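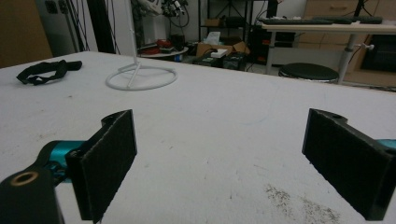
Abb. 1: Greiferbacken mit Filzbelag über der Arbeitsfläche, Vorführplatz Tullby

Zwischenbericht Vorhaben Kaltiro, Arbeitspaket 3: Vorführung im März

1. Anlass
Der Vorführtermin am Standort Tullby war im Arbeitsplan als Nachweis für den Stand der Greiftechnik vorgesehen. Seitens des Mittelgebers nahm Tegan McKinnon teil, für den Anwendungspartner Baysal waren Nurhan Dağdelen und Kevser Işık anwesend. Die Leitung vor Ort lag bei Ronja Rustad.

2. Ablauf
Beginn war um 9:30 Uhr. Nach der Sicherheitsunterweisung wurden 26 Greifzyklen an textilen Bauteilen gefahren, überwiegend an Gurten und Bändern. Die Backen sind beidseitig mit dunklem Filz belegt. Drei Zyklen wurden abgebrochen, in allen Fällen wegen Überschreitung der Kraftschwelle beim Schließen. Die Protokolle liegen der Projektleitung vor.

3. Befunde
Die Wiederholgenauigkeit der Fingerstellung lag innerhalb der Vorgabe. Offen ist die Standzeit des Belags. Der Dauerversuch über 3000 Zyklen ist noch nicht abgeschlossen. Frau Dağdelen bat um eine getrennte Auswertung für schmale Bänder, Frau McKinnon um Angabe der Rüstzeiten im nächsten Bericht.

4. Mittel und weiteres Vorgehen
Die Reisekosten wurden aus dem laufenden Ansatz gedeckt. Für die Schwellwertanpassung in der Steuerungssoftware Irkeo sind sechs Arbeitstage eingeplant, zuständig ist Elif Naz Taşdemir. Der Abschluss des Dauerversuchs wird schriftlich gemeldet.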